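Two-Arm Tabletop Rig, Project Report
Group: Baltasar Troncoso, Henrike Harms, Reinhold Voß
Shared workshop, spring term. Supervisor: Rainer Engelhardt
Working name of the rig: Tazi

1. What we wanted

Two small arms on one table, both able to reach the middle, controlled from one PC. First goal was moving tableware around, one arm holding and the other doing something with the thing held. Cup and bowl stuff. No walking, no wheels, no speech. We had a much longer list in the proposal and Rainer crossed out most of it in the first meeting. Fair.

Budget was 600 for everything except the arms, which the workshop already had. We kept to it but only because Henrike found used extrusion.

2. Frame

Black aluminum extrusion, four rails around the tabletop, arms bolted to the frame and not to the wood. The workshop rule is no holes in the benches so clamping was the only option anyway. First version had one cross rail in the middle to stiffen it. Looked good, was useless, the left arm hit it every time it folded back. Took it out after two days.

Without the cross rail the frame twisted when both arms moved at once. You could see it at the gripper tips. Fixed with angled struts and brackets. Took a whole Saturday, mostly because half the T-nuts were the wrong slot size and we didnt notice until they were inside the rail.

Things to know if you build the same:
Square the frame BEFORE tightening the arm bases.
Put all the T-nuts in first, plus spares. You can't get them in later without taking a corner apart.
Label the rails. We swapped front and rear once and lost an evening.

3. Arms and grippers

Both arms are black, same two-finger idea, but we mounted them differently. Left one comes in low and level. Right one has to come over from higher and drop down. We didn't plan this, the right base ended up where there was room. Worked out ok since the two elbows stay out of each others way most of the time.

Left fingers are the longer pointed ones, Reinhold printed four versions. V1 snapped. V2 too wide. V3 fine but slippery. V4 is V3 with rubber strip glued in and that's what we kept. Glue needs a night to set, don't rush it, we did.

Camera on the left wrist. Its cable gave more trouble than the camera. If the loop is too short it pulls the plug out when the wrist rolls, too long and it catches on the elbow. We settled it by trial and error, there is a mark on the cable with tape.

4. Software

Control program is called Skito, Baltasar wrote nearly all of it. Reads both arms, sends joint targets, logs everything to disk. The motion planner part is Sotumley, which is last year's group's code that we patched. Patches are in the repo, commented badly, sorry.

Biggest bug: the two arms had separate clocks and drifted apart. After 15 minutes the right arm was visibly late. We looked for a mechanical cause for most of a week (re-tightened everything, swapped motors, blamed the frame again). It was one line. Now both loops take time from the same place.

Second biggest: emergency stop only stopped the left arm. Found in testing, nothing broken, but it should have been checked on day one. It stops both now and we test it at every startup.

5. Calibration

Touch a known point with each gripper, write down the joint values, repeat for nine points. Boring, takes most of an hour. Has to be redone when anybody moves the table. In April somebody did move the table and we ran a full evening on bad values before Henrike thought to check.

6. Test runs

We logged 196 runs. Of those the first 100 are not really comparable to the rest becuase the clock bug was still in, so we only judge from the later ones. Single arm pick of the bowl is reliable. Cup is ok if it is upright. Handing over from left to right is still a coin flip and we don't want to claim more than that.

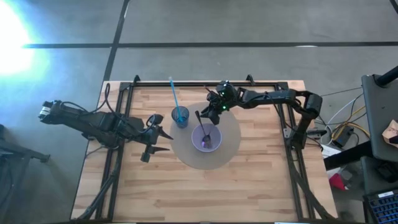

Picking from the shared middle area was the part we spent longest on, and the layout matters more than the code does. Both arms need a clear way in, and the objects can't block each other. We put everything on one round disc so the start position is easy to restore between runs, then kept the front half of the table clear. With the translucent blue cup toward the left and the purple bowl to the right of it, each arm gets its own target and the handle of the spoon leans back toward the right gripper. That lean is what the planner wants, it has a terrible time with a handle pointing away. The straw is the hard one. It sticks up way past the rim at a steep angle, so a left approach has to stay low and go for the cup wall.

Spoon grasp: handle is slim, so close slowly. At full speed the fingers push it around the bowl. Half speed is fine.

7. What's not done

Handover, see above.
Cables on the floor. They still run loose on the right side between frame and cabinet. Needs a channel or at least straps. Rüdiger Wunderlich from the workshop has asked twice.
Force sensing. Parts ordered from Rarkura, came too late to mount.
Second wrist camera for the right arm. Bracket is drawn, not printed.
Calibration script should warn if the values are old.

8. Who did what

Baltasar: Skito, logging, clock fix
Henrike: frame, purchasing, calibration
Reinhold: fingers, camera mount, wiring, most of this report
Test runs were shared between all three.

Parts list and drawings are in the project folder, the printed copy in the workshop binder is out of date (still has the cross rail). Use the folder.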